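**Status:** released 20th February. This file replaces all earlier notes distributed with the Gredora Health Fair records.

# Gredora Health Fair Screening and Food Recall Records

## Summary

This repository contains de-identified records from the free health fairs held in the Gredora district. Residents who attended could have their blood pressure taken, complete a short intake form, and sit down with a nutrition aide to recall what they had eaten the previous day. The release covers 2,100 visits. It is intended for local health departments, legislative staff, and students who need a small, well-documented set of community screening records.

The data were collected by the district health office and prepared for release by Zhiqiang Fan. Questions about the food recall table should be directed to Kaiwen Ren, who wrote the coding guide.

## Contents

| File | Description |
|---|---|
| `visits.csv` | One row per visit, with site, age band, and services received |
| `readings.csv` | Blood pressure readings, up to two per visit |
| `recall.csv` | Food recall entries, one row per food item |
| `sites.csv` | Site codes and accessibility notes |
| `coding_guide.md` | Rules for assigning food groups |
| `CHANGES.md` | Record of corrections |

All files are plain text, comma-separated, and encoded in UTF-8. Missing values are left blank. The code `R` means that the resident declined to answer and should not be treated as missing.

## Collection

Fairs were held at the Drovov branch library, the Bae senior center, and the Vakska fire station. Attendance was open to any adult resident, and no appointment was required. Residents signed a consent form that described the public release of de-identified records. Those who declined received the same services, and no record of their visit was kept in this collection.

Blood pressure was taken seated, after five minutes of rest, using an automatic upper-arm cuff. A second reading was offered when the first was above the referral threshold posted at the station. Referral letters were printed on site and are not included.

The food recall was voluntary and took place at a separate table. Roughly 600 residents took part. Aides entered the resident's own words in the `item_text` column, and a food group was assigned later from the coding guide.

## Key fields

- `visit_id`: random identifier, shared across the three record tables
- `site`: `DRO`, `BAE`, or `VAK`
- `age_band`: `18-34`, `35-54`, `55+`
- `systolic`, `diastolic`: whole numbers, in mmHg
- `reading_no`: `1` or `2`
- `item_text`: food item as stated by the resident, with names of people and restaurants removed
- `food_group`: two-letter code, see `coding_guide.md`
- `form`: `W` (whole), `C` (cut), `P` (prepared), or `U` (unknown)

The upper age band begins at 55 in all tables. Earlier drafts used a separate band for the oldest residents. It was merged because the number of visits in it was small at the Vakska site.

## Privacy

Names, street addresses, telephone numbers, and dates of birth were removed before the files left the health office. Visit dates are not published. Any combination of site, age band, and service that described fewer than 20 residents was suppressed, and the affected cells are blank. Users agree not to attempt to identify any resident and not to join these files with voter rolls, property records, or commercial mailing lists.

## Known limitations

Residents chose whether to attend, and the records do not represent the district as a whole. The Bae fair drew mostly older adults. The Vakska fair was shortened by a power outage in December, and second readings are missing for part of that afternoon.

Recall entries depend on memory and on how the question was asked. Serving sizes were not collected. Items named in languages other than English were translated by the aide at the table, and the original wording was not retained.

These records are not suitable for clinical decisions, for estimating rates of high blood pressure in the district, or for evaluating individual sites or staff.

## Corrections

Requests for correction should name the file, the `visit_id`, and the field in question. Accepted changes are listed in `CHANGES.md` and applied at the next release. Residents who wish to withdraw their records may do so by contacting the health office in person or by mail with the slip attached to their consent form.

## Use and citation

The files may be used and redistributed for noncommercial purposes with credit to the Gredora Health Fair Records. Modified copies must be marked as modified.

## Note on food group coding
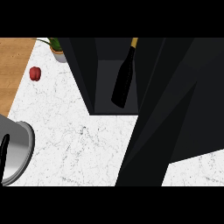 Each row of `recall.csv` receives one food group, assigned from the item text alone. The color of a vegetable matters at this step, as the guide separates red and orange vegetables (`VR`) from dark green ones (`VG`). A small red bell pepper like the one lying on the marble countertop is entered as `VR`, form `W`. Had a resident said only "a pepper," the entry would be coded `VX` (vegetable, color not stated). Potted plants are outside the guide unless the resident named an herb that was eaten, in which case the code is `HB`. Coders who remain uncertain should enter `U` in the form column and leave `item_text` unchanged.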